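Skornico Bench Forum
Filed under: Assembly Practice > Boards, Pegs and Gears
Print this thread | E-mail this thread

Subject: Laying out a gear and peg board for repeat assembly

Posted by benchlead_mt, December 2024

Good afternoon. I am responsible for the assembly exercises at our training site and would like the advice of members on board layout. Our present exercise uses a white rectangular board with blue parts. There is a gear with an upright shaft, several pegs of different sizes, and a number of small white plates, some of which carry pegs of their own. The board is laid on a black tabletop with its long side running away from the working position, and black curtain is hung behind it. 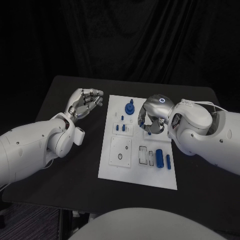
The exercise is run 36 times on each layout before anything is moved. My concern is the order of work. The written procedure starts with the small pegs and leaves the gear until last. I would prefer to place the gear first, as it is one of the larger blue parts in our kit and the easiest to set down on an open board. I would be grateful to hear how other sites have settled this question.

Regards,
Mali Trevor

Posted by hsueh_fixtures

Thank you for the clear account. We reviewed the same matter at the Hsueh workshop in May and adopted the opposite order. Small pegs go in first and the gear goes in last. Once a gear is standing near the far edge, any approach to a peg close to it has to come in over the teeth or around the side, and the peg is easily knocked out of line.

I would also recommend that each plate be fixed to the board before any peg is placed on it. A plate that shifts will spoil every peg it carries.

Posted by pegboard_7

I must respectfully disagree with the previous member. A gear placed last requires clearance on all sides, and a thin peg standing beside it is exactly what the rim will strike on the way down. We place the gear first and work toward the near edge. Our reject sheet improved after the change, although I accept that our pegs are thicker than most.

Posted by benchlead_mt

I thank both members. Our board does have small pegs close to the gear, so both objections apply. The plates also differ. One is small and raised, with two blue pegs standing side by side. A larger square plate toward the near end carries a cylindrical peg and a thinner one. Another square plate has a single round hole. 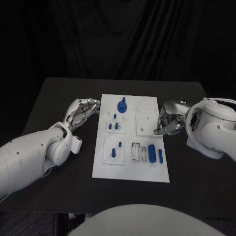 The raised plate is the one that produces the most complaints. Its pegs stand close together, and the second has to be lowered without disturbing the first. I have asked Skatau whether the plate can be supplied with wider spacing and am awaiting a reply.

Posted by hsueh_fixtures

Please consider whether wider spacing is desirable. If the purpose of the exercise is to practice close work, the close spacing should be kept and the procedure changed. Seat the far peg first, then the near one. I would not alter the plate.

Posted by d_inov_stores

From the supply side, I would ask members to settle on the part before settling on the order. Inov issues pegs in bags of 300, and mixed diameters in one bag account for many of the difficulties described in threads of this kind. Sort the pegs by gauge before the session and discard any with a burr at the tip. 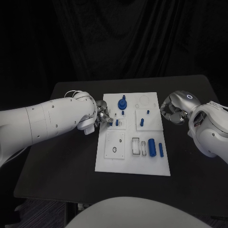
Which parts should be checked before each session?
The pegs should be checked for burrs and diameter, and the gear shaft for straightness. Plates need checking only when the board is changed.

Posted by pegboard_7

I agree with the storeskeeper on sorting. I do not agree that plates can be left unchecked between board changes. Ours work free within a few days, and a loose plate looks perfectly sound until it is touched. We press each corner by hand at the start of every session.

Posted by benchlead_mt

That is a fair point, and a corner check will be added to our sheet. For the order of work, I propose to try both methods on the same layout and keep a separate record of displaced pegs for each. The outlines marked on the board will remain as they are. Small screws will be kept in a lidded tray when they are not in use, as they are easily lost on the floor.
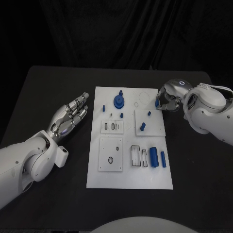 How many layouts are needed for a fair comparison?
Use 4 layouts, with both orders of work tried on each one. The parts should come from a single sorted bag.

Posted by hsueh_fixtures

I have no objection to the trial, provided that the same kit is used throughout. I remain of the view that the gear belongs last. Please post the record sheet when it is complete, including any runs that were set aside.

Posted by benchlead_mt

It will be posted to this thread in full.

Print this thread | E-mail this thread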